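3.2 Packing snacks from the bed
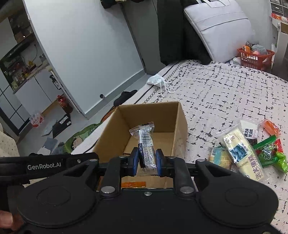

Figure 4. Small wrapped snack over the open carton; more packaged snacks on the bedspread to the right.

Carton on a bed, snacks beside it. Packing subset has 1143 episodes, 277 of them with mixed snacks (Fig. 4). Sizes vary a lot, from long packets to candy-size ones. Clear wrappers were the hard part for annotators: bright reflections, and the edge of the pack gets lost agianst the brown cardboard. Labels helped when they faced up. Soft bedding also shifts under the box, so we score placement relative to the carton walls, as in Dornow. Episodes under 10 seconds dropped.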